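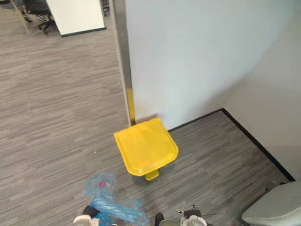 Photo: Zorinthorpe Handling Laboratory

Print | E-mail

Workshop notebook, June. Entry opened 14.30.

Purpose of entry: to set down the equipment needs of the office tidying work ahead of the autumn budget round. The present allocation closes at the end of the month and anything not entered on the request form by then is carried to the following year.

The work remains in two parts, the bin task at floor level and the bottle task at the table. Both use the same arms and the same hands. The two parts have been costed separately in the past, and the finance office has asked that they be put on one sheet. This is agreed.

Consumables first. Bin bags are to be ordered in the translucent blue, 200 to the case, one case. The last order was placed under general stationery and should not have been. The pedal bin itself does not need replacing, but a second of the same pattern is requested so that the Wynne bench can run the task without borrowing ours.
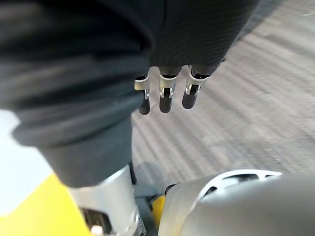 Arm covers are the largest item that was left out of last year's plan. The quotation from Sarel is for 8 covers in the dark fabric, made to our measurements, at 155 pounds each. The alternative is to continue sewing them in the workshop, for which no hours are allowed. The sleeve stops above the fingers and leaves the silver knuckle brackets uncovered, with their pins and slots open to whatever is on the carpet. The quotation should therefore be read as covering the arms only. Finger protection, if wanted, is a separate line and has not been priced. Colleagues are asked to say by the end of the week whether they want it priced at all.

Delivery from Sarel is given as 23 working days. An order placed in the first week of the new budget would arrive before the autumn runs, with little to spare.

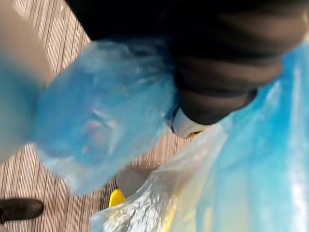 Bag film at the fingertip, bin task.

Fingertips. The budget has always treated these as part of the hand. It is proposed to move them to consumables, with their own stock card, and to hold a full spare set for each hand. Avus will supply tips singly or by the set; the set price is lower per piece but must be taken as a whole, including the thumb. Thin film is the demanding case here and any change of tip material should be tried on bags before it is tried on anything else.

Query for the stores: are the tips on the Wynne bench the same part number as ours? The old card says yes. The invoice says otherwise.

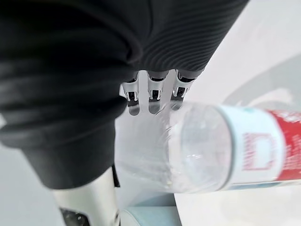

Bottle task, fingers at the shoulder of the bottle.

The bottle task needs very little. Water bottles are bought locally and charged to petty cash. It has been suggested that a fixed type be specified so that results can be compared between months. Supported in principle, provided one supplier can guarantee the same label and the same plastic for the year. Table, no change.

Third arm: not requested this round. The case made in spring rested on both tasks running at the same time, and the power supply to the bay would not allow it. An electrical survey must come first and belongs to the estates budget. A note has been sent.

Service contract with Avus: renewal due. Existing terms exclude wear to the finger joints. Ask for this to be quoted both ways.

To be carried to the form:
- bags, one case
- pedal bin, one
- arm covers, Sarel, as quoted
- fingertips, Avus, full spare sets
- service renewal, two prices

Still open: finger protection, bottle specification, part number query.

Print | E-mail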